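How to Set Up a One-Bin Table for Small Toys and Puzzles

By Sevim Çetinkaya

In our house the small toys were living everywhere. The cubes, the dice and the little cars were under the sofa, in the shoes, one time even in the bread basket. I tried big toy boxes, but in a big box the small things fall to the bottom and the children turn everything over to find them. Now I use a method with one table and one open bin, and it has worked well for us from April until now. I write it down because my friend Hülya asked me for the steps.

What you need

A table that you can leave free on top. Ours is light wood and has no drawers.
One white plastic bin with low sides and an open top. Rounded corners are easier to wipe.
A soft cloth and a little dish soap.
A pencil and a small piece of paper.
60 minutes for the first time. Later it goes much faster.

Step 1. Choose the bin before you choose the toys

Many people collect the toys first and then buy a bin that is big enough for all of them. I recommend the opposite. Take a bin of a size that a child can carry with two hands, and let the bin decide how many toys can stay in it. When it is full, something must move to another room or to another family.

Look for handle holes on the short sides. A child can put the fingers in them and lift the bin straight, and the things inside do not roll so much. Do not buy one with a lid for this purpose. In my experience the lid is lost in the first week, or it stays closed and the toys lie on top of it.

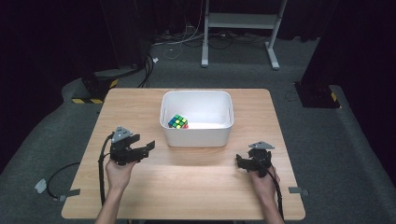 A Rubik's cube in the white bin, with the handle slots on the short sides.

Step 2. Wash and dry the bin

Also a new bin should be washed. Use warm water with a few drops of dish soap, go around the corners with the cloth, and rinse well. Then turn it upside down on a towel and let it dry completely. If you put a puzzle cube in a wet bin, the water goes between the small pieces, and the stickers can start to lift.

If the bin has a price label on the bottom, remove it now. A little cooking oil on the cloth helps with the glue. Wash again after the oil.

Step 3. Clear and wipe the table

Take everything off the table. Put it on the floor or on a bed for the moment, do not try to sort at the same time. Wipe the top with a cloth that is damp but not dripping, and follow the direction of the grain. Dry with the other side of the cloth. On pale wood I look from the side, toward the window, because in the reflected light you notice every sticky place that you missed.

Do not use a rough sponge. My neighbor Yiğit did this on his table and made a dull spot that he could not repair.

Step 4. Find the place for the bin

Put the bin near the back of the table, away from the person who sits there. The front part must stay free, so that there is space to play, to turn a puzzle or to draw. If the bin stands in front, the elbows push it and it falls one day.

Keep some bare wood between the bin and the edge. I use the width of my hand – this is enough for us. When you are happy with the place, make a very small pencil mark at one corner, only for the first weeks. It helps the children to bring the bin back to the same point.

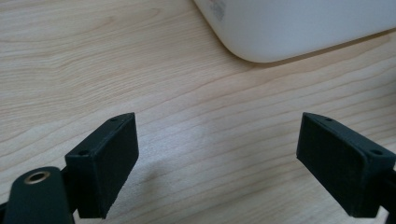
Step 5. Sort on the table, not on the floor

Now bring the small toys. Make three groups on the table: stays in the bin, goes to another place, goes out of the house. Take every thing in your hand one time and decide. If you cannot decide, put it in the second group and look again after one week.

For the bin I keep only things that are smaller than my palm and that we use at least once a week. Puzzle cubes are perfect. Cards are not so good, they slide under the other things and bend. Very light papers and stickers need an envelope.

When the three groups are ready, carry the second and the third group away immediately. It is important that the wood is free again before you start to fill the bin.
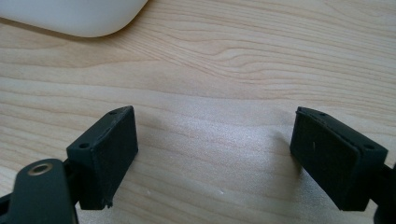 Step 6. Fill the bin slowly

Lower each toy into the bin with the hand, do not throw it. This sounds too strict, but a thrown cube can lose a corner piece, and the noise on plastic is very unpleasant. Put the heavier toys on the bottom, close to the corners, and leave the middle lower. You should still be able to see every toy from above. If you can't, there are too many.

Then let the child take one thing out and put it back two or three times. We made a small game of it, and my son learned the place of the bin in one afternoon.
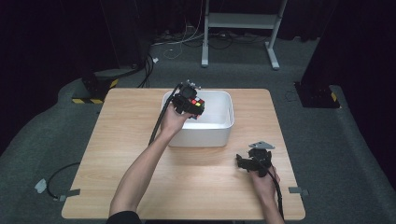 How often should I empty the bin and clean it?
Once a month is enough for most families. Take out all the toys, wipe the inside with a damp cloth, dry it, and check if there is something that was not used since the last time. If someone was eating near the table, do it the same day, as crumbs go into the corners and become hard.

Can two children share one bin?
It depends on their age. With small children I would give each one a bin and put both on the same table, one on the left and one on the right. My colleague Remzi has two girls who share without problem, but they are 8 and older.

If you use a different kind of bin, please write me in the comments which one and how long you have it. I am looking for a second one for the hobby things, maybe a little deeper.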